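Workshop notebook — Minness site, Bay 2
Entry for 17/04/2025
Visitor demonstration, manipulation group

The bay was opened to visitors from Rosarex and Clavmont at the start of the morning session. Safety induction was completed at the door and all guests signed the visitor sheet before entering. Guests were asked to remain behind the floor tape while either station was live, and they did so throughout.

Two stations were prepared. The sink station was scheduled first, as it requires the longer set-up and the floor mats have to be lifted afterwards. Cloth handling at the basin remains the least settled part of our programme, and the group had agreed beforehand that it should be shown at normal working speed, with no rehearsed sequence.
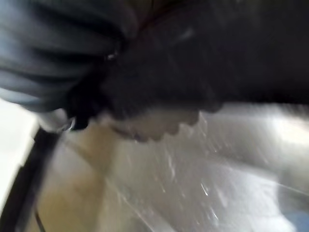 Questions at this station were mainly about lighting. A guest from Clavmont asked whether reflections from the stainless steel are filtered before the grasp is chosen. The answer given was that they are not at present, and that the matter is listed for review in November. A second question concerned the time lost when the hand must let go and approach again. We undertook to send the log summary and should do so before the end of next week.

It was noted that visitors at the back could not hear the commentary over the extraction fan. The fan can be set to low for talks — this needs to be added to the set-up sheet.

Morning tea was taken in the corridor while the second station was brought up. The controller required one restart. The fault code was 1732, which we have seen before following a quick shutdown, and it cleared without further action. Please continue to record each occurrence in the fault book, including those that clear by themselves.

The second station concerned bins and racking. The Amano evaluation calls for work close to perforated rail, where there is little clearance for the wrist, and the visitors had asked specifically to see how the hand is brought in beside the uprights. The approach speed limit was held at 50 mm per second for the whole of the demonstration.

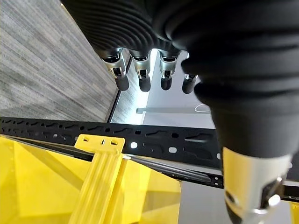

Discussion turned to fingertip wear. Our current practice is to inspect the tips after every 200 cycles and to replace them as a set. Rosarex asked whether single tips could be replaced instead. In our experience a mixed set gives uneven contact, but the comparison was made on an earlier hand and ought to be repeated before we state it as a general finding.

The visitors' programme allowed up to 86 minutes for both stations and we overran slightly. The closing talk was shortened accordingly, and the slides on calibration were not shown. Copies are to be sent with the log summary.

Outstanding items:
Fan setting to be added to the set-up sheet.
Log summary and calibration slides to Clavmont and Rosarex.
Fingertip comparison to be repeated on the current hand.
Floor tape at the sink station is lifting at one corner and should be relaid before the next visit.

Both stations were powered down and locked out at midday. Visitor sheet filed in the bay folder.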